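Speaker notes – Keeping two grippers on the same clock
Ruan Makhubela, afternoon session, September

Start without the title slide. Go straight to the plot with the two wiggly lines that don't line up. Let people look at it for a bit.

What they're looking at: left gripper, right gripper, same fold, same take. The dips should match and they don't. The gap is 80 milliseconds. We trained on data like this for most of the winter and wondered why the policy kept letting go with one hand!

Say thanks to Bhavana Naidu early, she found it. (She'll be in the second row and will hate this.)

Part one – where the time goes
Three clocks: left gripper, right gripper, head camera. Each one stamps its own messages, each one drifts. Our logger, Kurup, used to trust whatever stamp came in. Great for one arm, awful for two.
Show the old log format, one line only, don't read it out.
Mention that a cable is not a clock. We plugged everything into one machine and assumed that sorted it. The driver still buffered the left side in clumps of 5 messages.

Part two – what we do now
Kurup stamps on arrival AND keeps the device stamp, then fits a line between the two for every take. Drift comes out as the slope. I love this bit, but keep it to two minutes – Narayanan says I went for nine in rehearsal.
Everything gets resampled to 100 Hz after that. Jaw width is interpolated, camera images are not, we pick the nearest one.
If the fit is bad the take is flagged and the operator sees it before starting the next one. Sharada Kamath wrote that screen, it's plain and it's brilliant.

Part three – did it help
We went back over 3,000 old takes with the new fit, and most of them were worth saving. Play the before and after clips side by side. Don't talk over them.
Be fair here: folding got better, but picking up from a crumpled pile is still hard and timing won't fix that. Padmavathi has ideas, point people to her after.

Likely questions
Why not a hardware trigger? We'd like one. The grippers don't take one yet.
Does it work live? Yes, with a short window. Ask me at the break and I'll show the code.
Will Kurup be shared? Yes, the log reader first.

Closing slide, leave it up during questions
Two-handed cloth work is where timing errors really show up, and it's why I'd start any sync test with a towel. Each jaw only tells you how far it has closed, so the link between the two sides has to come from the stamps. With both jaws clamped on the towel and a band of it pulled taut up toward the right gripper, a late sample on either side puts the hands in a pose they were never in together. Point at the soft folds lower down as well, where the cloth is resting on the table, and say that's the part I'd love to model next year. Then take the first question.

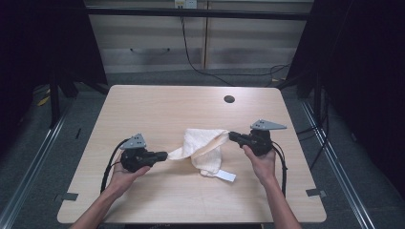
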